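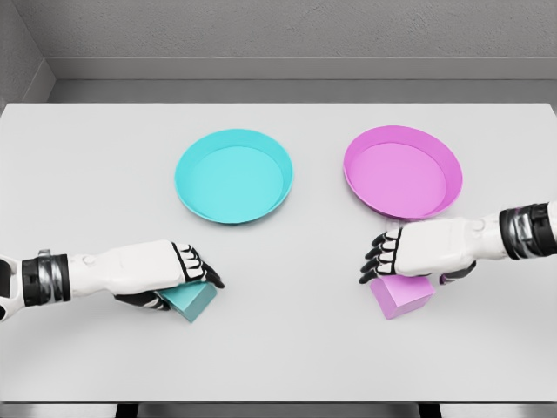 Zuletzt geändert: 2020-09-28

# Zweiarmroboter fürs Kommissionieren: was ins Budget?

**zfehr**
Wir planen für die Sortierung bei Surdale eine zweiarmige Zelle. Zwei Anbieter sind übrig, Astis und Heydari. Astis hat die Simulation mitgeliefert: zwei Arme, zwei Würfel, zwei Teller, jede Farbe mit passendem Teller. Der Vertrieb leitet daraus ab, dass wir mit drei Wochen Inbetriebnahme hinkommen. Ich muss eine Zahl in den Antrag schreiben und glaube die drei Wochen nicht. Was setzt ihr an?

**s_tesfamariam**
Das Dreifache. Die Simulation ist hübsch, aber glatte Tischplatte, graue Wand, Würfel? Eure Teile sind Beutel und Blister, wenn ich mich an deinen alten Thread richtig erinnere. Für die Finger an den Händen würde ich mir zuerst den Preis eines Ersatzsatzes geben lassen, schriftlich.

**zfehr**
Beutel, Blister und Tuben, ja. Ersatzsatz steht im Angebot als »auf Anfrage«.

**Rosaire L.**
Auf Anfrage heißt teuer. Wozu überhaupt Hände mit Fingern? Den Teal-Würfel und den rosa Würfel hebt jeder Parallelgreifer. Sauger bei Blistern sowieso. Ihr zahlt für Gelenke, die dann in der Werkstatt liegen.

**tharushi_j**
Da widerspreche ich. Bei Tuben, die kreuz und quer liegen, haben wir mit Saugern mehr als drei Monate herumprobiert und am Ende doch umgerüstet. Die Umrüstung stand in keinem Budget. Und eine Simulation vorab ist mir lieber als ein Prospekt, da kann man wenigstens die eigenen Teile reinladen lassen. Hast du das verlangt?

**zfehr**
Verlangt ja. Antwort: gegen Aufpreis, nach Auftrag.

**s_tesfamariam**
Dann ist das Bild auch ein Prospekt.

**hbergmann**
Moment. Wir haben über Sendier gemietet, mit Kaufoption, und die eigenen Teile waren Teil der Abnahme. Ging ohne Drama. Miete ist pro Monat unverschämt, aber du musst im Antrag keinen Investitionsposten verteidigen. Schutzzaun, Kamera und Schulung extra rechnen, die fehlen in jedem Angebot.

**Rosaire L.**
Kaufoption mit welchem Restwert? Bei uns war der so angesetzt, dass man doppelt gezahlt hätte.

**hbergmann**
Verhandelt. Schicke dir die Klausel per PN.

**zfehr**
Ich frage bei beiden nach Miete und schreibe die Abnahme mit unseren Tuben als Bedingung rein. Heydari will bis dahin auch etwas Simuliertes schicken.

**s_tesfamariam**
Wenn da wieder Würfel drin sind, gleich zurück damit.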